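The Robot Did Exactly What It Was Told

My neighbor Aled Gwynne once set a smoke alarm to test itself every week and then took out the battery to stop the noise. The test kept running. I think of him whenever somebody sends me a fault report.

The one on my desk comes from a small outfit in Wivport called Kiltley, where Carys Bevan and Ynyr Watkins teach an arm to pick things up. The teaching happens in simulation, and so, to begin with, did the trouble. Their controller, which goes by Mazza for reasons that were funny at the time, had been run through 900 attempts at taking hold of a bowl by its rim with a large gray cabinet standing nearby. It passed so many of them that they stopped watching. I don't blame them. I have watched a simulated arm reach for a bowl, and I would sooner watch paint dry, which at least ends with a painted wall.

Then a visitor asked to see the contact log. The contact log is where the program writes down what touched what, and how hard. It was very clean. In all those attempts the arm had never once bumped the cabinet, never scraped the shelf, never so much as brushed the wall. A person can't get a cereal bowl out of a cupboard with a record like that.

What had gone wrong was dull, as these things are. A setting meant to keep the log from filling up with tiny touches had been given the wrong unit, and the log was now ignoring everything short of a car crash. The safety stop read from the same log. So there was a safety stop, it was switched on, it had a green light next to its name, and it would have slept through the end of the world.

Meinir Skyrme, who had the job of going back through the runs, did it by eye. She replayed them from the cameras and looked for places where the arm got close to something it shouldn't. It took her ten days.

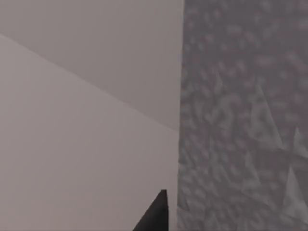
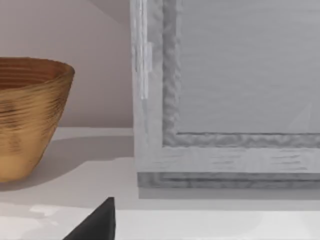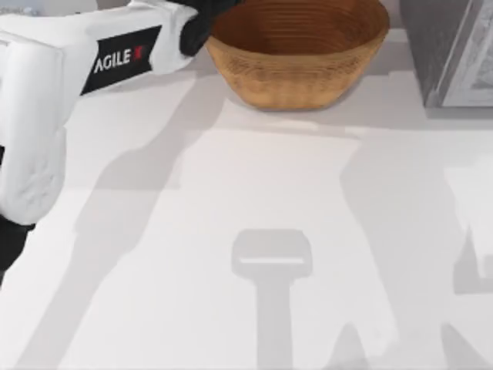 Stills from the bowl-and-cabinet setup, all simulated.

So was anyone hurt?
Not a soul, and no real cabinet either. The fault was caught while everything that could be hit was still made of arithmetic.

You would think that answer closes the matter, and for most people it did. The unit was fixed on 21st September. Somebody wrote "resolved" in the box where you write that. The runs were done over, and with the log awake again, 103 of them tripped the stop. A few were real shoves. Most were a finger sliding along something on its way to somewhere else, the sort of thing you and I do with our elbows all day long.

I would like to stay cross about it a little longer, and here is my case.

First, the green light. I have never understood what a green light is supposed to mean. On the Kiltley screen it meant that the stop had been started up and had not fallen over. Everybody in the room read it as meaning that the stop would stop something. Those are two very different promises, and only one of them is worth a light. If I ran the place, the thing would stay gray until somebody had driven the arm into a cabinet on purpose, that same morning, and seen it quit. Simulated cabinets are cheap. You can ruin as many as you like before lunch.

Second, the good score. A bad score gets a meeting, and a good one gets a cake. I have sat in on both, and nobody at the cake meeting has ever asked whether the numbers were too nice. Carys told me she had a small doubt about the clean log early on and let it go, the way you let go of a bill that comes in lower than you expected. I thought that was decent of her to say. I have kept a few of those bills myself.

Third, and this is where I lose friends, the habit of saying "it was only in simulation." People say it with such relief. But the whole point of the simulation was to stand in for the real arm and the real shelf. You can't tell the people paying for it that the thing is as good as the world on Monday and then call it only a cartoon when it goes wrong. Pick one. The controller learned its manners in there, and for a good long stretch it learned that leaning on furniture was free.

The defense, which Ynyr put to me with more patience than I deserved, runs like this. The real arm has its own stop, built into its joints, and that one reads from nothing but the joints. The simulated log could have been written in crayon and the real arm would still have quit when it met a wall. He is right, and I am glad of it. I only point out that this is what people say about the second lock on the door, usually while explaining why they never fixed the first.

I asked Lleucu Vaughan about all this. She spent years at Pikach keeping packing machines from eating their operators, and she has no time for anything that needs a graphics card. She wanted to know how often they tested the stop by setting it off. I said that until September, as far as I could find, they hadn't. She asked if they tested the fire bell. I said I supposed so. She went back to her soup.

Kiltley now has a run called the rude one, in which the arm is told to go straight through the cabinet at the start of each session. If the log says nothing, work stops. It adds three minutes to the morning, and I gather there have already been complaints about the three minutes. Somebody has suggested doing it weekly. Somebody else has suggested it could be made to run by itself in the background, with a light to show it was on.

I asked what color the light would be. Ynyr said they hadn't gotten that far.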